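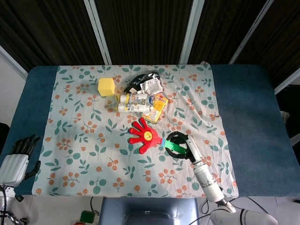

Trosel Children's Museum | Family Learning Team

How Do Patterns Repeat?

Look at a tablecloth, a roll of wallpaper or a pair of pajamas. You may find the same picture again and again, like leaves and orange berries. This is called a repeating pattern.

A designer draws one block, called a repeat. The left side must match the right side, and the top must match the bottom. Then the blocks join without a gap.
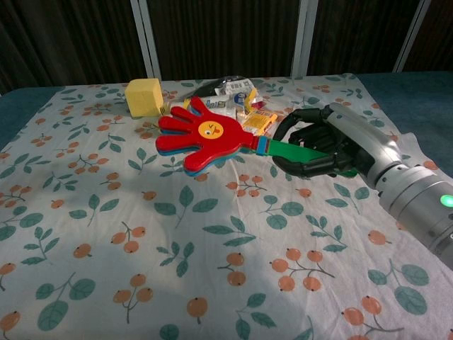
Lilibeth Quiambao, Family Learning Educator

Long ago, printers pressed carved wooden blocks onto cloth by hand. Many factories now use rollers. Each turn prints the repeat again.

Try it with a potato stamp and some paint.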